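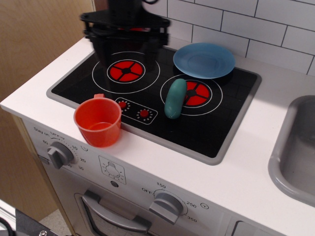 4.2 Changes in Task Allocation at the Barnbridge Site

Figure 3. Gripper above the cooktop of the play kitchen, with a cup, a plate and a toy cucumber.

Before automation, staff at Barnbridge reset the kitchen by hand between trials. Under the Temex schedule, the arm handles most object placement, and the 18 operators review logged attempts – 3418 in March alone. Operators interviewed by Rutherford reported less lifting but longer periods of screen work. Several asked that resets remain a shared duty.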